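Spring check on the roof rack, 26 April 2022

Mine's a Sornar rack on a truck with 119 thousand miles, and it rattles, so I do this twice a year!

1. Crossbar bolts
All 16 snug. Two on the passenger side took another quarter turn (same ones as January, grr).

2. Rubber feet
Fine up front. The rear left is cracking, so I've ordered a Dierckx one.

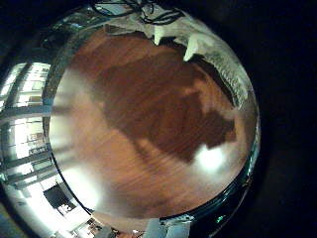
3. Tie-down straps
I keep 6 and tossed 2 with frayed stitching. Please don't trust a fuzzy strap on the highway.

4. Test drive
Out to Clotton and back with the windows down. Still a little whistle at 60ish, but I can live with it.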